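The Slow Work of Teaching a Gripper When to Let Go
By Signe Solheim
Thursday, August 9, 2018

Bovville is best known for its furniture showrooms, and the engineers of Rakena occupy the upper floor of a former one. The company builds no robots. It sells a planning and control package called Tramby, which takes in camera images and finger positions and returns motion commands. Its customers supply the arms.

Version 2 of the package was released to customers in March. According to Widad Mansour, who directs the software group, most of the effort went into a part of the task that receives little attention in sales material: the moments before a grasp and the moments after a release.

"Everyone wants to see the object being lifted," Mansour said. "Our error logs are full of the other parts. The planner believes it is holding something, or it believes the table is lower than it is, and every command after that is wrong."

Tramby addresses the problem by keeping a running estimate of what the fingers should see when they are open and unloaded. The estimate is built from views taken at the wrist over plain work surfaces. A pale tabletop with visible grain can be harder than it looks, Mansour said. Where light washes out the middle of the surface, the software has few features to track. Soft shadows beside the fingers may be read as edges. 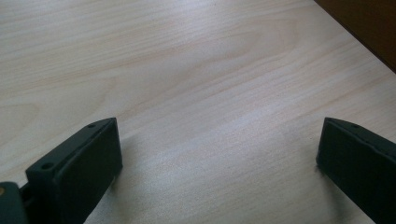
SOFTWARE AND CONTROL

The open gripper over bare wood serves as the starting state for much of the group's testing. Two dark fingers, set wide apart, give the perception module a known outline. Anything that later appears between them is treated as a candidate object until the planner has confirmed it from a second viewpoint.

The earlier release made this decision from a single view. It was faster, and customers liked it. One of them, the packaging firm Bresesance, reported that its arms would at times close on a patch of shadow and carry out the full placing routine with nothing in hand. Engineers at Rakena reproduced the fault on 8 of the 56 surfaces in their test library. All 8 were light in color with a matte or satin finish.

The correction required changes in three places. The perception module now reports how certain it is, where it once gave only a yes or no. The planner can ask for another view before it commits to a path. The controller compares the width between the fingers after closing with the width the planner expected, and stops the routine if the two do not agree.

These checks add time to each cycle, and Rakena has been open with customers on the matter. Sites that handle large, dark parts may turn off the second view. The width check remains in force at all sites and can't be disabled from the operator's menu.

The group has also rewritten its replay tool, which lets an engineer step through a recorded run and see what the planner believed at each point. Mansour regards it as the most useful item in the release, although it doesn't appear in the product brochure. A fault that once took a week of correspondence with a customer can often be traced in an afternoon.

Clear plastic and polished metal are still listed as unsupported in the current manual. Work on both is under way, and 4 engineers have been assigned to it through the end of the year.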